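Nullura Gripper Stop Notice: Frequently Asked Questions
Last updated 10/5/18

What is the notice about?
In August, Cirnov received reports that the Nullura gripper may keep closing after a stop command has been sent. The fault has been confirmed in controller version 38. It affects light-duty work such as opening drawers and handling small parts.

Which units are affected?
Units with serial numbers 500 through 813 that run version 38. The serial number is printed on the wrist plate. Units supplied through Sikside carry the same numbers and are covered by this notice.

Has anyone been hurt?
No injuries have been reported. In one case a drawer handle was cracked, and in another the drawer unit was pulled forward before the operator cut the power.

What does the fault look like in use?
The arm halts as expected, but the fingers continue to tighten. The operator panel shows "Stopped" during this time. Most reports concern drawer tasks, where the fingers are brought up to a pull handle at low speed.

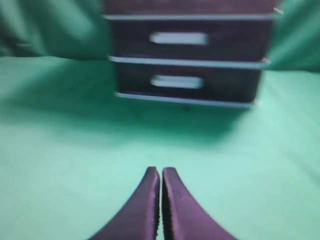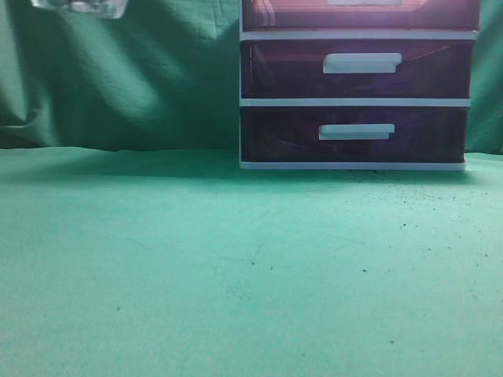
Drawer unit with white handles, on a green work surface.

May I continue to use my unit?
Only with the update installed. Until then, affected units must be switched off at the main supply and tagged out of service. The stop button on the operator panel must not be relied upon.

What should I do if the fingers will not release?
Cut power at the main switch and wait 60 seconds. Then turn the release screw on the wrist counterclockwise. Do not pry the fingers apart with a tool, and do not reach between them while power is on.

How do I get the update?
Registered owners will receive it by mail on a memory card. Owners who bought through Chala should contact Chala directly, as their cards are sent separately. Installation takes nearly 60 minutes and must be followed by the stop test in section 4 of the service manual.

Will damaged items be replaced?
Claims for handles, drawers and finger pads are accepted with a copy of the fault log. Please save the log before installing the update. Installation erases it.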